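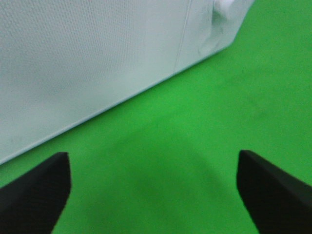

The open afternoon at Jaltbridge was announced as a visit about safe practice, and this is the reason why I took the train for it in August. I work with written procedures for small robot cells, mostly the pages that an operator must read before the first start, and I wanted to see how another group writes theirs. Our host was Darren Lightfoot. He gave every visitor a printed copy of the bench rules at the door, and we had time to read them before we went in. The rule which I marked first was the one on approach: the gripper comes down with open fingers over a free part of the table, and only after that it may go sideways to the object. With the two black fingers wide apart and green surface between them, next to the white object, it is easy to understand what the writer of this rule had in mind. In our own document we say only "approach with care", and I was a little ashamed of it.

The rules at Jaltbridge fill 2 pages. The first page is for people and the second is for the machine. I liked this division, although some points are on both pages and they do not use the same words each time. For example, the page for people says "work area" and the page for the machine says "reach zone". I asked if these are the same area. Mr. Lightfoot said that they are almost the same, and that the next version will use one term only.

The part about speed took the longest. When a person has a hand inside the line on the floor, the arm must be fully stopped. Slow motion is not accepted as a stop. The person who gives the start command must say it aloud and wait for an answer from everybody at the bench. Bořivoj Michalík, who came with our group from Kimach, found this old-fashioned. I do not agree with him. In our hall we had 3 cases last year in which a colleague believed the arm was finished, but it was only waiting for its next command.

There is also a chapter on household appliances, and I have not seen such a chapter before. An appliance may stand on the bench only when its plug is out and the plug is lying where people can see it. Doors and dials may be moved by the arm with limited force, and the limit is written on a card for each appliance. Loose cables on the arm must be checked by hand before each session, from the shoulder to the wrist, through the full movement. I asked who signs for this check. The operator signs, and a second person signs after lunch, when the arm has been standing.

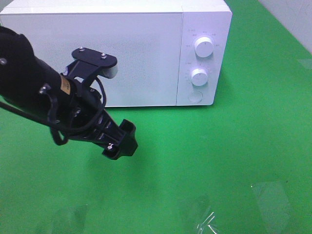 Yareli Cuautle asked why the force limit is kept on a card and not only in the software, when a card can be lost or can become old. She said that at Sowerby they had both for a time, and the two values were different for months before a person compared them. Mr. Lightfoot answered that the card is read aloud at the start and compared with the screen, and if the values are different, the session does not begin. She wrote this down, and so did I.

We finished with the rule on small things left on the table. Packing film, tape and paper should be removed before a run, unless they belong to the task, and in this case they must be named in the task sheet. A piece of clear film is difficult to notice on a shiny surface, so I will propose the same text for our cell, with one addition about the light. I also asked for the empty form of the task sheet, and it came by mail the next morning.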